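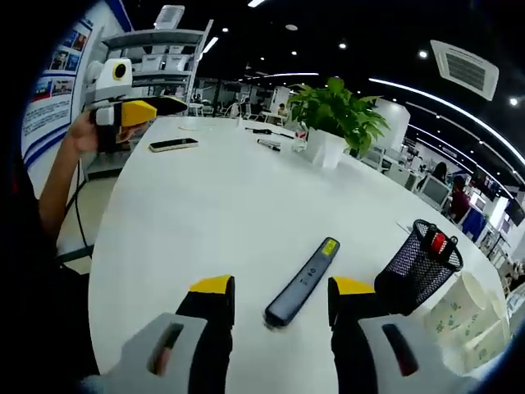 Does anyone lose their job when a workplace brings in robots for small handling work?

It depends on what the employer does with the hours that are freed up. At Lurarness the positions stayed and the duties in them changed, mostly for the people who used to set up and clear the shared tables.

Stumov at Lurarness: the long table
Posted 5/8/22

Stumov is our project for handing over the small lifting and sorting jobs in the office and the sample room. People on staff do the jobs themselves with hand-held grippers, and those sessions are what the arms learn from. The arms are in the sample room only. The office tables are still cleared by people.

On the table: a slim pen-shaped device between the open jaws, with a mesh pen holder and paper cups to the right. A second gripper is in use on the left side. The desks at the back are part of the same floor.

What the work is
A session is 80 pick-ups. Each one starts with the jaws open and ends with them open again. Small flat things take the longest to learn. Pens roll, and paper cups get crushed if you squeeze the way you would with your fingers.

Most people get comfortable with the gripper in their second session. The usual complaint is the wrist, so we put a limit on it. The longest anyone does is 4 sessions in a day, with a break between them and other work in the afternoon.

Who does it
Sessions are open to anyone at Lurarness who used to do setup or clearing. It is paid at the sample room rate, a step above the old one. It took seven months to get that written into the job descriptions, and it should have been done before the first session was booked.

Some people tried it and went back to their regular work. There was no penalty for that. The work is repetitive, and it suits some more than others.

What changed
The evening clearing shift in the sample room ended in December. The people on it moved to days. For those with kids at home that was welcome. For two who had a second job in the daytime it was a real problem, and one of them left. We were asked to keep that part off this page and decided to leave it in.

The other change is who gets asked. When an arm drops something or stops, the person who recorded that task is called over to look. They know the job better than the Jundov service desk does, and the service desk now says so on its own call sheet.

What did not change
Stocktaking, labels, anything with liquid in it, and anything a customer has left behind. Plants are watered by whoever sits closest.

A few notes from the floor
The tables have to stay at their set height. Please do not adjust them to suit your chair.
Personal phones can go on the shelving during a session, or anywhere out of reach of the gripper.
Sitompul supplies the replacement finger pads. We go through a box of 200 faster than planned, so tell the sample room when it is half empty.
Staff who do not want to be in a recording can ask for the session to be moved to the other end of the floor.

The schedule for the next round is posted beside the kitchen door. Names go in pencil until the shifts are confirmed.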